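How to touch up a painted dressing table

Painted furniture chips. The top of a dressing table takes more knocks than most because things get set down on it all day, and white paint shows every one of them. You can fix most of the damage in a weekend without stripping the whole piece. The method below works for painted wood and painted MDF. It does not work for foil-wrapped or laminated boards, where the white layer is a plastic sheet and paint will peel off unless you use a special primer.

What you need

Sugar soap or washing-up liquid
Two clean cloths and a bucket
Abrasive paper in 120, 240 and 600 grit
Fine surface filler
A flexible filling knife
Water-based primer
Water-based satin or eggshell paint
A small synthetic brush and a 4 inch foam roller
Low-tack masking tape

If the furniture is old, test the paint for lead before you sand anything. Test kits are sold in most paint shops. If the result is positive, leave the abrasive paper alone and ask a professional.

Step 1. Clear and clean

Take everything off the top and remove the mirror if it unscrews. Mirrors are heavier than they look, so get a second person to hold it while you undo the last screw. Put the screws in a labelled bag.

Wash the surface with sugar soap, then go over it again with plain water. Make-up, hair spray and hand cream all leave a film that paint will not stick to. Hair spray is the worst, and you may need to wash the back half of the top twice. Leave it overnight to dry.

Step 2. Match the white

There are hundreds of whites and none of them match by guesswork. Look for a patch of original paint that has been kept out of the light, such as the inside edge of a drawer front, and compare it with one from the top. If the top has yellowed, match to the top.

I keep a list of the whites I have used. Grunholm 2652 is a clean, slightly cool white. Grunholm 2885 has a little grey in it and suits older pieces better. Sollura do a ready-mixed furniture white that is warmer than either. Buy the sample pots first, paint each one on a scrap of card, and look at the cards in daylight and again under the lamp you use in the evening.

Step 3. Fill the chips

Scrape away any loose paint with the corner of the filling knife. Feather the edges of each chip with 120 grit so there is no hard step between paint and bare wood. Brush out the dust.

Press the filler in and leave it very slightly proud of the surface. Deep chips need two goes. The Cuervo tub I used in February said one hour to dry, but in a cold room it was nearly 4 before I could sand it without it dragging.

Step 4. Sand

Sand the filled patches with 240 grit until you can't feel them with your eyes shut. Wrap the paper round a cork block for the flat areas. Then go over the whole top lightly with the same grit to take off the shine. Wipe with a damp cloth and let it dry.

Step 5. Prime and paint

Prime the filled spots with the small brush. Bare filler drinks up paint and will show as a dull patch if you skip this.

For one or two chips you can dab on the topcoat and stop there. For more than that, roll the whole top. Load the roller lightly and work from the back towards you in long strokes, overlapping each one by a third. Don't go back over paint that has started to dry. Leave it for the time given on the tin, rub down gently with 600 grit, wipe, and apply a second coat.

Step 6. Edges

Shaped edges need the brush. A roller leaves a thick bead along any curve, and it sets into a drip underneath.
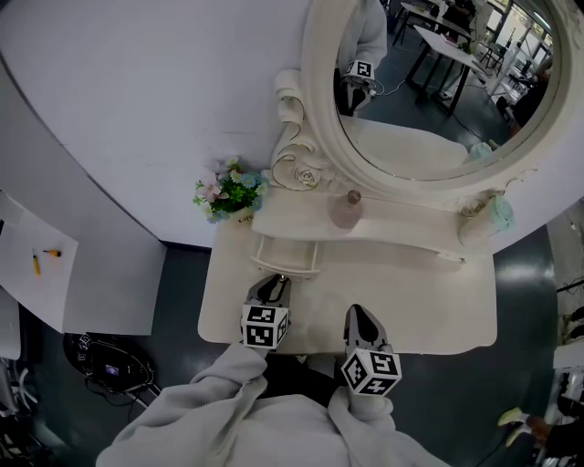
Hold the brush almost dry and pull it along the edge in one direction. Crouch down afterwards and look along the underside for runs – a finger in a damp cloth will lift them while they are wet. If one has already set, leave it for two days and slice it off with a sharp blade before sanding.

Nidia Valderrama at the Tudness paint shop told me to do the edges before the flat top. I have tried it both ways. Doing them first gives a neater join, but you have to be quick with the roller.

Step 7. Leave it alone

Water-based paint feels dry within hours but takes two to three weeks to harden fully. Keep bottles and jewellery boxes off it for the first week. After that, put felt pads under anything heavy. Wipe up nail varnish remover straight away, as it will soften almost any paint.

Keep the leftover paint in a small jam jar, filled as close to the lid as you can, and write the colour number on it.

Last updated March 2026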